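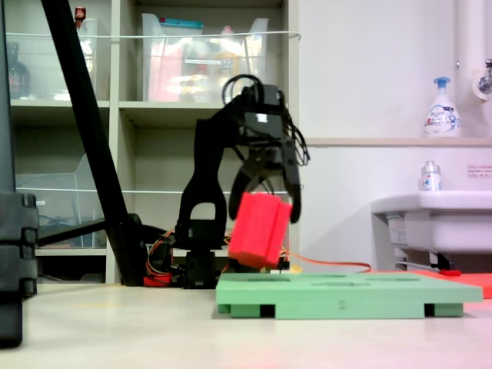

**Re-felting a card table, or just cover it?**

**dunmore_flat** wrote:

Picked up an old folding card table from an estate sale in Podville. Frame is solid, legs lock properly, one corner bracket is bent. The playing surface is a green felt that has gone bald where people's elbows sat, and there is a tea or coffee ring near the middle.

We play 500 and euchre most weeks so it will get used. Do I strip the old felt and put new down, or go straight over the top? I have never done upholstery of any kind. Budget is low, I would like to stay under $200 including the bracket.

---

**Clem Costigan** wrote:

Strip it. If you go over the top the bald patches telegraph through and the cards catch on the edges of them. I did one over the top years ago and ended up doing it again properly the next winter.

Old glue on those tables is usually animal glue. A damp cloth left on it overnight will soften it and you can lift it with a plastic scraper. Don't use a metal one, the top is often thin ply and you'll gouge it.

---

**kelpie_and_co** wrote:

Disagree on the damp cloth. Thin ply and water don't mix and if the veneer lifts you have a bigger job than you started with. I use a hair dryer on low and go slowly. Took me a whole evening but the board stayed flat.

---

**Clem Costigan** wrote:

Damp, not wet. Wring it out until nothing drips. I've done five tables this way and none of them lifted.

---

**dunmore_flat** wrote:

Thanks both. How do I tell what glue it is before I start?

---

**kelpie_and_co** wrote:

Put a drop of warm water on a bit of glue under the edge and wait. If it goes tacky it's animal glue. If nothing happens it's a contact cement and you'll be at it with heat whatever Clem says.

---

**marge_p** wrote:

Can I ask why felt at all? We changed ours to speed cloth, the polyester stuff the poker people use. Cards slide better, spills bead up so you can blot them, and it doesn't pill. I bought ours from Halteck, three metres, and there was enough left over to do a tray.

---

**tawhiri_c** wrote:

Speed cloth is too slippery for cribbage and dominoes in my opinion. Everything ends up in someone's lap. A wool blend baize is worth the extra. It wears in, and it's quiet. We have a mahjong group and the noise on anything thin is terrible.

Clem Tawhiri

---

**marge_p** wrote:

Two Clems in one thread.

For mahjong I agree with you. For 500 I don't, the deal is much nicer on the speed cloth. It depends what you play.

---

**dunmore_flat** wrote:

Only cards here. My brother-in-law deals like he is throwing frisbees so I'm leaning baize, to slow him down a bit.

Tested the glue this morning and it went tacky. I'll try Clem C's cloth on one corner first and see how the ply takes it.

---

**Clem Costigan** wrote:

Good plan. Other things while the top is bare:

- Fill any dents with a fine filler and sand it back. You will feel every one of them through the cloth.
- Vacuum, then wipe, then vacuum again. One bit of grit under baize will annoy you forever.
- Spray adhesive goes on the board, not the cloth. Light coat. If it soaks through you get a dark patch that never comes out.
- Lay the cloth from the centre out with your palm. Don't stretch it or it will creep back and pucker at the edges.

Leave it overnight before you trim.

---

**kelpie_and_co** wrote:

I don't glue the middle at all. Thin foam underlay, cloth pulled over, stapled underneath. Much easier to replace when somebody knocks a glass of red over.

---

**Clem Costigan** wrote:

That works if the top lifts out of the frame. On a lot of the folding ones it doesn't, and then there's nowhere to staple. dunmore_flat, does yours come out?

---

**dunmore_flat** wrote:

Just had it upside down on the lounge room floor. Eight screws through the frame and the top drops out. So I could staple.

---

**tawhiri_c** wrote:

If you use foam, keep it to 2 mm. Any thicker and it's hard to pick a card up flat off the table, and the top might not fit back in the frame.

For the bracket, try Katene Hardware before you order anything. They had a drawer of old table fittings last time I was in. Otherwise put it in a vice and bend it back, they're only mild steel.

---

**dunmore_flat** wrote:

Bent it back in the vice, took a couple of minutes. It isn't pretty but the leg locks.

Old felt is off as well. Cloth method, no lifting, though one corner needed a second go. I've ordered green baize in a wool blend and will staple it, no foam. Colour on the website looked a bit bright so I'll wait and see it in daylight.

---

**marge_p** wrote:

It'll fade. Keep it away from the window and turn the table around now and then so it goes evenly.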